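Gamside 50 Cordless Clipper – Replacement Blade and Drive Kit

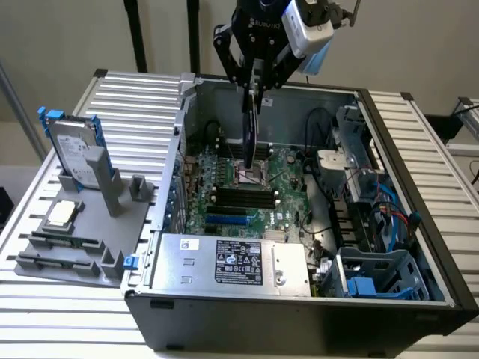
Photo: Benoît Delorme

If you've got a Gamside 50 at home or in the salon and it's started to pull, this is the kit I'd reach for first. I've been selling clipper parts for years and I use the same machine on my own two boys, so I get through a fair few of these myself!

The kit fits the Gamside 50 cordless in both colours, black and grey. It also fits the older Pidus trimmer with the screw-on head (not the snap-on one – please check before you order, I get a lot of those back). If you're not sure which you have, turn it over and look for the two little screws under the blade. No screws means snap-on.

What you get:
Fixed blade and moving blade, already matched
Drive tip
Blade spring
4 screws (you only need two, but they do love to roll under the fridge)
Small bottle of Gikent clipper oil

Catalogue number 3387. The blade set on its own is number 858, if your drive tip is still good.

The blades are steel and leave the hair very short with no guard on, so go gently around the ears the first time. Your old guard combs will clip straight on. I've had customers ask about the Pavlović taper combs as well, and yes, they fit, though the longest one is a bit loose for my liking and I wouldn't use it on a wriggly kid.

Fitting it is easy enough. Switch the clipper off, take it off the charger, undo the two screws and lift the old blades away. Brush out the hair – there'll be more than you think. Pull the old drive tip straight off, push the new one on until it clicks, then sit the spring and blades back in place. Before you tighten the screws, line up the teeth so the moving blade sits just behind the fixed one. If it's too far forward it can nip the skin, and if it's too far back it won't cut close. A drop of oil at each end, run it for a few seconds, wipe off the extra and you're done.

Hannelore Zürcher, who runs a two-chair shop and buys these off me by the box, swaps her drive tips every March whether they look worn or not. I'm lazier than that and wait until mine starts to rattle.

One thing I can't help with is the battery. It's sealed in on this model, and a new set of blades won't fix a clipper that slows down halfway through a haircut. Try a full overnight charge before you spend any money with me.

New colour on the packaging since May 2022, same parts inside. Blades can't come back once they've been used, for hygiene reasons, but unopened kits are fine to return or swap. Send me a note with your model name if you're stuck and I'll look it up for you.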